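Grakemgate Home Help > Laundry and clothes

Mustard jumper gone twisty, how do I fold it so it stays folded?

posted by pegbag_annie

Hi all, quick one before the school run. Got a mustard long sleeved top, thin knit sort of thing, Fluller label in it, and it comes out of every wash in a twist. Sleeves go one way, body goes the other. I lay it on my daughters bed to fold becuase it's the only flat surface in the house that isn't covered in something, and by the time I've got one arm straight the other's gone again. 4 goes at it this morning. Then it goes in the drawer and comes out looking like I slept in it.

Don't want to iron if I can help it. Is it the folding or the washing? Machine is an old Steinbach, spin normally on 2 which is the middle one.

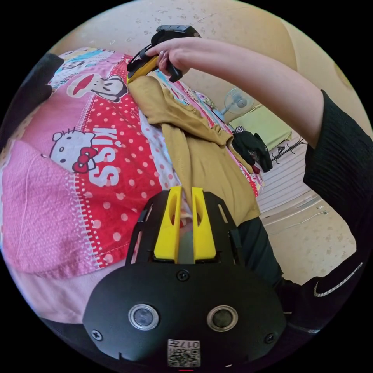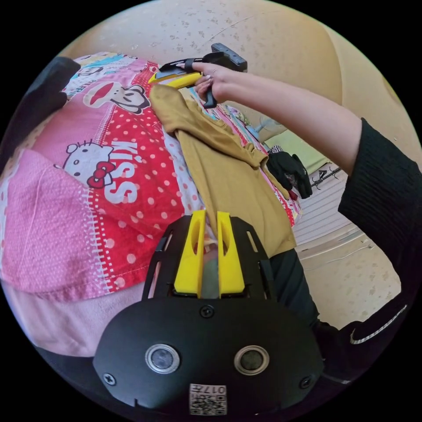

Also wondering about the bedding, seperate problem really. It's her favourite and she won't have anything else on, so it gets washed loads and I'd like the colours to last. Do I need to keep that big red band with the white spots away from the pale pink blanket in the wash? Been doing them together at 30 so far, no disasters. Anyway mainly the jumper, any help welcome, ta

-----

dampsocks13

Bit of both I reckon. Thin knits twist if the drum's too full, so wash it with less in and turn the spin down. Inside out helps too.

For folding, don't start with the arms. Pick it up by both shoulders, one good shake, let it hang a few seconds. Then lay it FACE DOWN, neck away from you. Run your hands down the side seams so they're at the sides, not wandering round the front. Sleeves last, straight across the back, then fold the cuffs down. Then sides in, then bottom up to the neck. Takes half a minute once you've got the knack.

If the side seams won't sit at the sides whatever you do, the fabric was cut off grain and it'll always creep round. Had a stripey one like that, gave up, it's a painting top now.

-----

Ted_in_Pestitmont

just roll it

-----

linen_cupboard_lil

Agree with dampsocks but do it while it's still a tiny bit damp, not straight off the line bone dry. Pull it gently to shape, flat on a towel, leave it till it's properly dry and THEN fold. No iron needed most times. Don't peg it by the hem either, you get those little ears.

Bedding - if the set's been through the wash loads already then most of the loose dye has probably gone, but reds can still surprise you. I'd put the blanket in with the lights and do the sheet on its own or with darks, inside out, cool wash. Test first if you're not sure, damp white hankie pressed on the red for a minute. Any pink on the hankie, keep them apart. Don't iron straight over the printed faces if they feel rubbery, go from the back.

There's a longer thread on knits, number 1549 I think, if the search is working again.

-----

pegbag_annie

Thanks both, and Ted. Did the shoulders and shake thing just now and the seams do go to the sides so it's not a duff one. Will try less in the drum tonight. Hankie test tomorrow if I can find a hankie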